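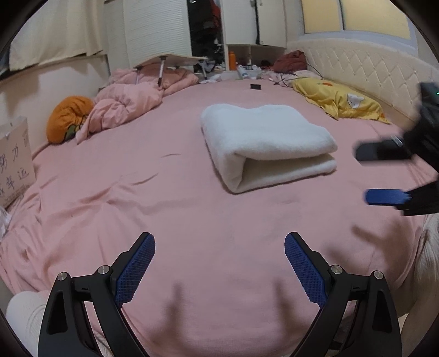

The Wunbridge licensing office is right to ask whether learner drivers should complete a minimum number of supervised hours before taking the road test. The current rule sets no such minimum. A candidate may book a test after 4 lessons or after 33, and the examiner has no way of knowing which. Practice at home has its place, and many learners rehearse mirror checks and gear changes in a chair or on the edge of a bed. A pink sheet with a few shallow folds in it can even serve as a rough map of hills and bends for a learner tracing a route with one finger. None of this prepares a person for a left turn across traffic in Darero at five in the afternoon.

Schools such as Stirkska have argued that a fixed minimum would raise costs for families, and that concern deserves a direct answer. A course priced at 2,000 is already beyond the reach of many households. The office should therefore count hours driven with a qualified parent or guardian – provided they are logged and signed – toward the total. Six of those hours should be completed after dark.

The Quách proposal, which would leave the matter to each instructor's judgment, asks too much of instructors who are paid by the lesson. A public standard should be set by a public office, and it should be in place before the February bookings open.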